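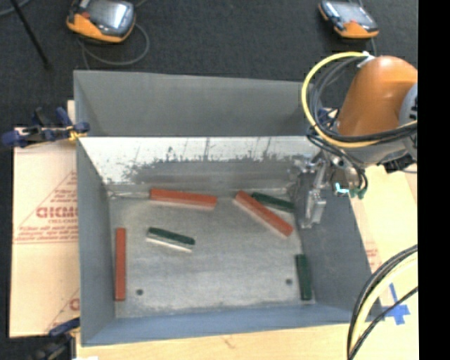

Looking After a Record Collection at Home

If you've been buying albums for any length of time, you already know how it goes. One crate turns into two, the second one ends up under the window, and before long there's a stack leaning against the radiator that you keep meaning to move. I've been there more than once, and most of what follows I learned by ruining something I liked.

Start with where the records live. They want to stand straight up, packed snugly enough that they don't lean but with enough room to slide one out using two fingers. If you have to tug, take a few out. If they flop over when you pull one, put in a divider or a sturdy book. Never pile them flat, however tempting it is on moving day. I had a whole run of Skirkedow singles lying on their sides one August and two of them came up with a warp you could see from across the room.

Weight is the thing people forget. A long shelf of LPs is heavier than you'd think, and mine held for a good while before it started to smile in the middle. I now keep nearly 500 albums in cube shelving, with an upright every foot or so, and the bottom row gets filled first. If your shelves are taller than they are deep, screw them to a stud. Please do this before the kids or the cat find them.

Keep everything away from sunny windows, heaters and the top of the amplifier. Basements are fine if they're dry, attics hardly ever are.

Now, sleeves. The plain paper ones that come in a lot of new pressings shed little bits of fluff, so I swap them for lined inners as I go along. Don't try to do the whole collection in one evening! I change each one when I play the record, and that way it never feels like a chore. If there are lyrics printed on the original (my copy of the first Gallport album has the loveliest hand-drawn ones), tuck it in behind the new sleeve so it stays with the record.

For everyday cleaning, a dry carbon fiber brush is all you need. Let the record spin, rest the brush very lightly across the grooves for a couple of turns, then ease it off toward the edge. Give the stylus a gentle brush too, always from back to front.

Thrift store finds need a proper bath. I use distilled water with a tiny drop of plain dish soap, a soft lint-free cloth, and a lot of patience. Wipe around with the grooves, keep the label dry, rinse with more distilled water, and stand the record in a clean dish rack until it's completely dry. Old shellac 78s are a different matter - no alcohol on those, ever, and don't let them soak. A neighbor gave me one from 1911 and it gets a barely damp cloth and nothing more.

Price stickers come off covers more easily if you warm them with a hair dryer on low for 20 seconds or so and peel slowly from one corner. Try it on a cover you don't love first. Glossy ones usually behave, but matte cardboard can tear, and I left the sticker on my Cedel live album for exactly that reason. I've grown rather fond of it.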